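What I Learned From a Small Claim

January 5, 2023

I have been promising to write this one up since before Christmas, and a few of you have been kind enough to nag me about it, so I've made a pot of tea and I'm finally sitting down to it.

Some of you will remember the business with my old landlord at Undemgate and the deposit. It came to £1,376, and after I moved out I got a very polite letter saying that all but £71 of it was being kept for "redecoration". Well! I had painted that hallway myself, with his blessing, and I had his email saying how nice it looked.

My first thought was to let it go. I'm not a person who enjoys a quarrel, and the word "court" made me feel quite ill. It was my friend Heidrun who sat me down and said that I should at least write him a proper letter, with the dates in order and a deadline at the bottom, and see what came back. So I did that. Nothing came back.
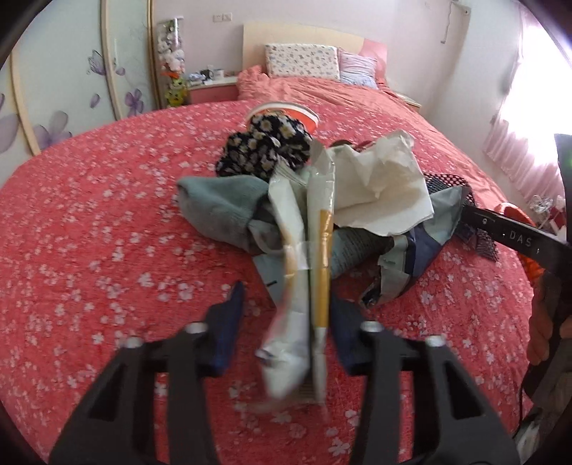

After that I went to a free advice evening at the library, where a very patient solicitor called Zoltán Hajdu read through my folder and told me which half of it I could leave at home. I had brought everything, you see, down to the receipt for the paint rollers (he did keep that one, I was pleased to note). He said a judge would want the tenancy agreement, the inventory, the emails and a single page saying what happened, and that the page should be as dull as I could make it. I rewrote mine four times. It was very hard to leave out the part about the boiler.

The form itself was easier than I'd feared. There was a fee, and then a great deal of waiting, and then an offer of mediation over the telephone, which I nearly turned down out of pure stubbornness. I'm so glad I didn't. I sat on the stairs with my notes on my knee for most of a morning, and by lunchtime we had settled on a figure I could live with, and he paid it within the fortnight.

If you're in the same boat, do go and talk to somebody early on, and do keep your emails. I've put mine in a folder called Hallway and I can't quite bring myself to delete it yet.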